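Moravano opens its doors to anyone with a floor to sort out

19 July 2026

I'm Vasiliki Athanasiadis, and I'm very happy to say that Moravano, our new flooring showroom and workshop, is open! We've been getting it ready since June, and I've walked up and down the place more times than I care to remember.

Moravano is all about smooth, glossy floors for homes, garages and small studios. We have 11 finishes on show, laid full size so you can walk across them in your own shoes and see what the lights do to the shine. Grey-blue is my favourite — it goes with almost anything, black clothes and white furniture included.

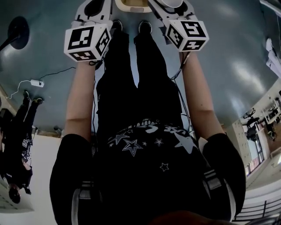 Will a glossy floor show every mark?

Pale grey-blue shades hide dust fairly well, and a quick going-over with a soft mop deals with most of the rest. Very dark gloss needs more looking after, so do ask us before you set your heart on it.

The showroom covers 305 square metres, and there's a corner at the back where you can borrow samples to try at home (please bring them back, we only have so many). Lefteris Moschos runs the workshop side. He spent years fitting floors with Drakos and he'll happily talk about primer all afternoon if you let him.

"People choose a colour from a tiny square and then get a surprise," Lefteris told me. "I'd like them to stand on it first."

We've had more than 600 sign-ups for our free care mornings, with 80 places at each, so book early if you fancy one. Bookings and press visits go through me at the Moravano front desk.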